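About Warnier

Small tile and stone shop, family run. Started in a garage on Brimar Street, moved to the Zastley building when the garage got too full. Still there. Come in, park out back.

We sell porcelain, ceramic, some natural stone. Floor mostly. 4000 square feet of showroom, 161 patterns in stock, more if you can wait for a special order. Samples are free, take a few home and look at them in your own light.
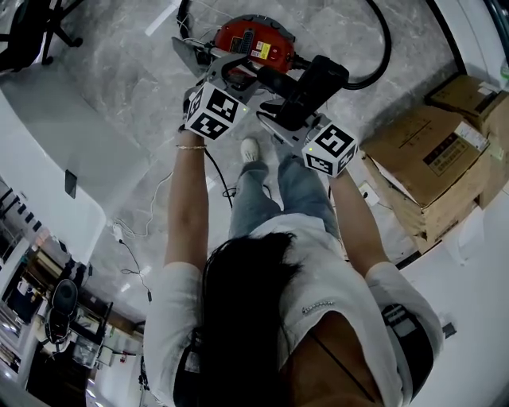 Installers: we have our own crew, plus a few we've known for years and reccomend. Quotes in writing. Delivery is $79 in town, free on orders over 100 boxes.

Owner is Adi Subramaniam, usually at the front desk. Ask for her about grout colors, she has opinons. Closed the first week of September for inventory.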